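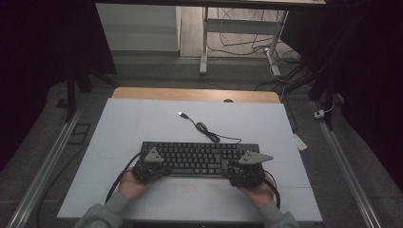 A machine can only copy what it has been shown, Yuzuki Tamura used to tell newcomers at Skulico, and it will copy your bad habits first. I have repeated that remark to every class I've taught, and I repeat it at the start of Chapter 5 in the hope that you'll carry it through all the pages on gathering examples that follow.

We'll begin with an everyday object, a computer keyboard with its cable, handled by a person holding a gripper in each hand. Each attempt, from first reach to letting go, is what we'll call a demonstration. The Hirano set, which we'll be using all through this chapter, holds 169 of them, and 155 were kept for training. Why were the others dropped? We'll get to that, I promise, but you might like to make a guess now and jot it in the margin!

Before reading on, please look back at your notes on hand motion from Chapter 4, especially the part on timing, for we'll lean on it almost at once. Section 5.1 takes up the first question: what should count as one example?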